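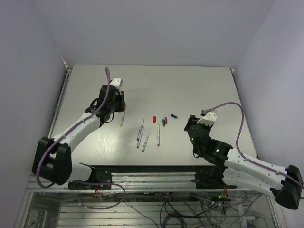 Figure 1. Markers and detached caps on a light grey tabletop.

Unit 4: Solvent loss and drying in porous-tip writing instruments

4.1 Scope

These notes cover evaporation from a saturated fibre wick. The case treated is the ordinary felt marker. The Jaltbridge problem set uses the same symbols.

4.2 Construction

A typical marker has a fibre reservoir, a shaped nib and a barrel closed at the rear. Ink is held in the reservoir by capillary action. The nib has finer pores than the reservoir, so ink moves forward as the nib is emptied. Once the supply at the nib falls below the rate of loss, the tip crusts over and the line breaks up.

4.3 Rate of loss

For an uncapped nib in still air, treat the loss as steady diffusion through a boundary layer:

J = D (c_s - c_a) / d

where J is the flux, D the diffusivity of the vapour in air, c_s the concentration at the nib surface, c_a the concentration in the room and d the layer thickness. Moving air reduces d. Warming the nib raises c_s, and the effect is larger than the change in D over the same range.
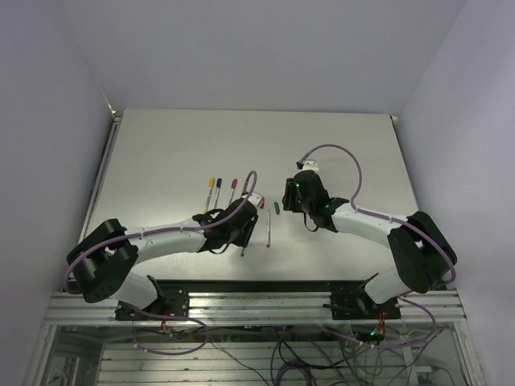 With the cap on, c_a is replaced by the concentration in the trapped volume. This climbs toward c_s and the flux drops to whatever leaks past the seal. Cap volume matters only during the first part of this process. Seal quality governs storage life.

4.4 Worked values

Take a reservoir holding 530 mg of usable solvent and a steady uncapped loss of 15 mg per hour. Time to exhaustion is 530/15 = 35.3 h. The nib will fail earlier, as transport from the reservoir slows with falling saturation. Use the Flondum correction (handout 3) if the remaining fraction is below 58 per cent.

4.5 Exercises

1. Repeat 4.4 for a usable charge of 200 mg.
2. Halve d and recalculate J. State any assumption made about c_a.
3. Sketch c_a against time for a capped nib with a perfect seal, then with a slow leak.

Reading: Hekonstead course reader, chapter on wicks. Solutions will be posted in March.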